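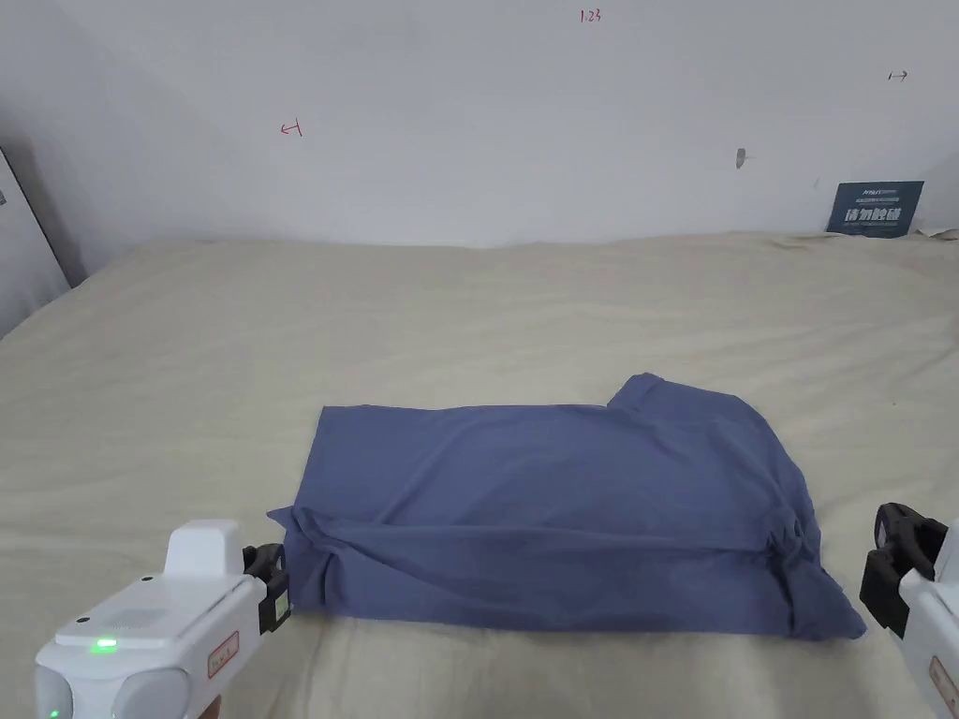
So I finally caved and bought the Muvivholm sheet set, the beige one, after going back and forth on it since November. My old sheets were a hand-me-down poly blend that pilled so badly it felt like sleeping on a cat's tongue. I do most of my laundry folding on the bed (I've got a folding table, it's buried under other stuff), so whatever I put on there has to survive a lot more than sleep. A blue-gray T-shirt looks pretty nice against the beige, by the way, even half folded with one sleeve sticking up.

First the basics. I got the king size in percale. The label says 200 thread count and before you close the tab, please don't! I used to be a thread count snob. I had a 600 set from Plaltenura a few years back and it was heavy and slick and I woke up sweaty every single night from May on. The Muvivholm ones are lighter and crisp, kind of like a good dress shirt, and they let the heat out. We don't have AC upstairs, so that matters a lot to me.

The fit. My mattress is a Rarham, the tall one with the topper built in, and fitted sheets hate it. These have deep pockets and elastic the whole way around, and the corners have stayed put except for the one on the wall side, which pops off maybe once a week. I bought a set of Schwaiger sheet clips for that corner and they work fine, though they're a pain to get on if you've got short nails. The clips go under the mattress edge so you don't feel them.

Washing: I do warm water, low dryer, no softener. They came out of the first wash stiffer than I wanted and I almost sent them back. By the fourth or fifth wash they'd loosened up a lot and now I really love the feel. They do wrinkle. If you want that smooth hotel bed look you will be ironing a king sheet, and good luck with that. I pull them out a little damp and stretch them over the bed and call it done.

Color is true to the website, maybe a hair warmer in the evening with the lamp on. It hides lint well. It does not hide coffee. (Cold water and dish soap got it out, mostly.)

My gripes: the pillowcases are too short. My pillows poke out the end and I have to fold the extra in. Also there's no tag telling you which side is the long side, so I put the fitted sheet on wrong about half the time, still. For what they charge I'd think they could sew in a little label.

I paid 44 dollars for an extra pair of pillowcases in the larger size, and that stung, but they do fit. I'd buy the sheets again, probably in white for the guest room next time they go on sale.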